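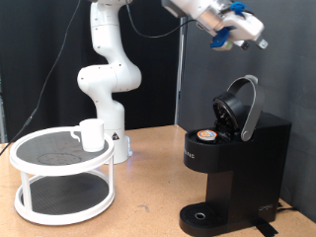

Is it still open to people who have never written anything longer than a grocery list? A reader asked me that in the comments under last month's post, and the answer is yes, please, you most of all.

I'm putting together a book of kitchen memories from Zodutstead and I need people to write it with me. The working title is What We Ate on Yoon Street, which my sister hates, so it may change. What won't change is that it's going to be made of short pieces by people who live here, or used to, or who spent one summer here with a grandmother and never got over her plum dumplings.

I've been collecting bits of this by myself for a while now, mostly on the backs of envelopes, and I've reached the point where I have a shoebox full of other people's sentences and very little idea who said them. So I'm doing it properly. Londier, the small press over the bakery, has said they'll print 300 copies in the fall if I can hand them a finished manuscript by the end of August. I said sure! Then I went home and lay down for a bit.

What I'm looking for

A piece of up to 900 words about something you ate, cooked, burned, stole off a windowsill or were made to finish before you could leave the table. It needs to have happened in Zodutstead or the farms out toward Grikance. Any year is fine. I have plenty of Christmas already (so much Christmas), and hardly anything about packed lunches, hospital food, the old cannery canteen or what people cook when they live alone. If you've got one of those, I will be very happy to see it.

Recipes are welcome but you don't have to include one. If you do, please write down real amounts. I love "flour until it looks right" as much as anybody, but I have tried to bake from it and I can't recommend the results.

You can write in whatever language you cook in. If it isn't English, tell me when you send it and we'll work out a translation together - you'd get to see it and fix it before it goes anywhere.

If you'd rather talk than write, that's fine too. I can come to you, or you can come to room 208 at the library, where I'll be sitting with a recorder and a thermos from four until seven most afternoons in May. I type up what you said, you cross out what you wish you hadn't, and that's your piece. If the door's locked, try 214, they move me when the knitting group gets big.

What you get

Two copies of the book, your name in it (or a made-up name, if your aunt is still alive and the story is about her gravy), and supper at the launch. I wish I could pay. There's a little money from the town arts fund and it all goes to the printer. You keep the rights to your piece and can do whatever you like with it afterward.

What I'll do with your writing

Light edits only. I'll fix spelling and ask you questions, probably too many. I won't make it sound fancier than you do, and nothing gets printed until you've seen the final version and said okay.

How to join in

Drop a note in the yellow folder at the library front desk, or leave a comment below with a way to reach you (comments stay hidden until I approve them, so your phone number won't be out there for everyone). Tell me your name, your connection to the town and one line about the food. One line is plenty! "My dad's terrible soup" would do it. Send it by the end of May, and I'll need your full piece by the end of June.

I can also use one or two people who like proofreading and have a sharp eye for the difference between teaspoons and tablespoons. Same pay as the writers, so, supper. Mention it in your note and I'll get back to you once the first batch of pieces is in.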